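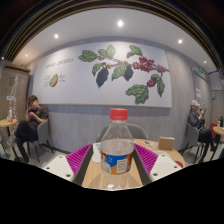

Bottle grasp with hand-held gripper, round table, seating area.

Hand-Held Gripper Work in Shared Rooms: Inspection Checklist
Site: Skilport
Inspector: Arif Gunawardena
Date: November 17, 2024

1. Finger pads seated on base plates, ridges undamaged
OK. Both pads matched, magenta ribbed type.

2. Base plate screws tight
Action. One screw on the left plate turned by hand. Retightened on site. Add to the Tosard parts log.

3. Bottle cap closed before grasp
OK. Red screw cap on.

4. Fill level within rule (half full, up to 79 percent allowed for grip trials)
OK. Bottle about half full.

5. Work surface clear of items not in the task
Not met. Crumpled napkin next to the bottle, small cardboard box and flat items farther back. Clear to the table edge before the next run.

6. People in the room informed and seated clear of the table
OK. Two people seated, both on phones. Notice given verbally; the written form is still the October version.

7. Exit sign lit
OK.

8. Grip force check, 5 closures on test block
OK. Readings on sheet 12.

9. Spill kit within reach
Not checked. Jahangir Dewan to confirm location.

Open items: 2, 5, 9. Item 2 stays open until the log entry is made. Recheck in 3 weeks.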